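Getting the deck ready for winter (and a few other outdoor wood jobs)

Posted 10 October 2019

Right, the leaves are coming down, the garden chairs are in the shed and I've had four emails asking what to do with decking that's gone grey and slippery. So this is my autumn wood post. I've looked after our own deck for 17 years now and I've made most of the mistakes, including the one with the pressure washer, which I'll get to.

Start with a stiff brush and a dry day. Sweep along the boards first, then go down the gaps with something thin. I use an old bread knife with the tip snapped off, my neighbour Neville Wragg swears by a paint scraper, and a bit of bent coat hanger will do at a pinch. You want all that black crumbly muck out from between the boards. It holds water like a sponge and that's where the rot starts, right on top of the joists where you can't see it.

Then wash it. Warm water, a squirt of washing-up liquid, and a proper yard broom. For green patches I mix one part white vinegar to four parts water in a watering can, leave it for 20 minutes or so and scrub again. Keep it off your plants and off any bare metal! If the green is really thick you may want an oxygen bleach powder, but do read the tub, and rinse twice.

About that pressure washer. I hired one in our second year here and had a lovely afternoon with it. The boards came up like new. By spring they were furry, there's no other word for it, and we were picking splinters out of the dog. If you must use one, have it on the lowest setting with the fan nozzle, keep it well back from the wood and move with the grain. I've gone back to the broom.

Grey boards worry people far more than they should. It's only sun and rain on the surface, and wood can be grey on top for years and perfectly sound underneath. Push a small screwdriver into a few spots, near the ends and round the screws especially. If it stops dead, you're fine. If it sinks in like cake, that board needs to come up. 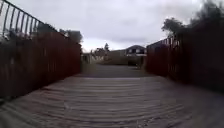 Can I oil a deck that has already gone grey?
Clean it well, let it dry for at least two fine days, and the oil will go in happily enough, though the colour will come out darker than the tin suggests. If you want the honey colour back you'll need a wood brightener first, or a lot of sanding.

I've had Vesteck decking oil on ours for the last few goes and I get on with it. It's thin, so it soaks in quickly, and it doesn't smell too bad. Before that I used something much thicker from the market and it sat on top in sticky puddles until Christmas. Whatever you buy, put on less than you think. Brush it along two or three boards at a time from one end to the other, wait a quarter of an hour, and wipe off anything still shiny with a rag.

Please don't bundle those rags up and drop them in the bin. Oily rags can heat up all by themselves and catch fire. Lay them flat outside until they've gone stiff, or drown them in a bucket of water.

Screws next. Walk the whole thing in soft shoes and you'll feel any that have lifted. Sometimes they'll just wind back down. If one spins and won't bite, take it out and put in a longer one of the same thickness, stainless if you can stretch to it. Léonie Cordier wrote in last year with a tip I've used ever since: rub the thread on a bar of soap before driving it into hardwood. Lovely!

While the brush is out, a few small things that always get forgotten:

Gate bottoms. The end grain under a gate drinks up water all winter. Prop it open, lie on an old towel and slap some oil underneath.

Plant pots. Lift them on to feet or bits of broken tile so air can get under. I left one big pot in the same place for three years and it took the board with it.

Steps. A strip of chicken wire stapled tightly over each tread isn't pretty but it grips. Fold the cut ends under. Gritty paint looks smarter and lasts me two winters.

Gutters above the deck. If you've got a drip, you'll have a slimy patch right below it, and no amount of scrubbing will cure that until the gutter's fixed.

Brushes can go in a jar of white spirit overnight, then warm soapy water, then hang them bristles down. Fence panels next time, if it stays dry enough for me to get ours done.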